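Setting up a small log server for failed SSH logins

Drandel is the oldest machine on my bench network and it spends its days collecting authentication logs from everything else. I set it up again last week after a disk swap and wrote down the steps as I went. The commands assume a Debian-style system with rsyslog already installed. If you use something else, the file paths will differ.

What you need

One machine to receive logs (mine is Drandel), at least one machine to send them (mine is Adik), and root on both. Give the receiver a fixed address before you start. Mine ends in 162, so that is what you will see in my config files.

Step 1. Turn on the receiver

On the receiving machine, open /etc/rsyslog.conf and find the lines that load imtcp. Remove the comment marks and set the port to 514. Leave imudp commented out. UDP is easier to set up but it drops messages under load, and a burst of login attempts is the load we care about.

Add a template so each sender gets its own directory under /var/log/remote, named by hostname. Create that directory first and make sure the syslog user can write to it.

Restart rsyslog, then run ss -tln and check that port 514 is listed.

Step 2. Point the sender at it

On Adik, create /etc/rsyslog.d/60-forward.conf with a single line:

auth,authpriv.* @@drandel:514

The two @ signs mean TCP. One @ sign means UDP, and if you type only one the receiver will stay silent with no error on the sending side. Restart rsyslog on the sender too.
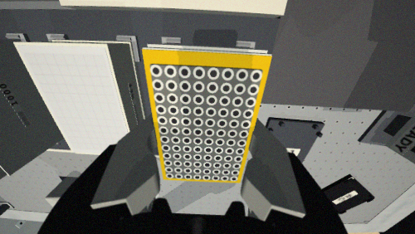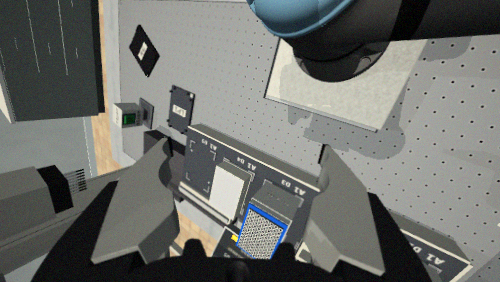
Step 3. Test it

From a third machine, try to log in to Adik over SSH with a username that does not exist. Do it 2 times. Then look in /var/log/remote/adik on the receiver. You should see both attempts with the source address. If the file is missing, check the firewall on the receiver first, then the hostname in the forward line.

Step 4. Add a disk queue

Without a queue, messages can be lost when the receiver is down. Put the forward rule in the longer action() form and set queue.type to LinkedList, queue.filename to fwd, queue.maxdiskspace to 1g and action.resumeRetryCount to -1. I also set queue.size to 2,000, which is plenty for a machine that only sends auth messages.

Stop rsyslog on the receiver, make another bad login attempt, start it again and wait a minute. The attempt should show up late but with its original time.

Step 5. Rotate the files

Add an entry in /etc/logrotate.d for /var/log/remote/*/*.log. I rotate weekly and keep 13 copies, compressed. Use a postrotate script to signal rsyslog, or it will keep writing to the old file.

Limit who can connect

Plain TCP syslog has no authentication. Anyone who can reach port 514 can write whatever they like into your logs. Allow only the sender addresses in your firewall rules. If the traffic leaves your own network, set up TLS with the gtls driver and a certificate for each host.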